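How I sort out the living room when it's got away from me

I do this one in the evening, usually with the radio on, and it takes me less than an hour if I don't stop to read anything (I always stop to read something).

Start with the coffee table. Take everything off it, wipe it down, then only put back what you'll use tonight. I let myself keep one big book on mine. Cables get wound up and tied with those little fabric straps. I bought a bag of 200 when we moved in and I'm still getting through them!
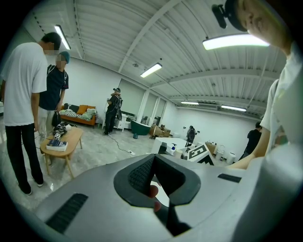 Next, the sofa. Pull the cushions off and give them a good thump, then run the hoover along the back where the crumbs go. Ours is orange so I like a stripy cushion at one end and a plain one next to it. Throws I fold in three lengthways and hang over the arm. Erlinda Lacson taught me that and mine still never look as neat as hers.

Floor last. Follow every lead back to its plug, unplug what you're not using, and push the power strip up against the wall so you can mop properly. On marbled floors I use nearly 2 litres of warm water with a tiny squirt of washing-up liquid, and I wring the mop out twice or it goes streaky.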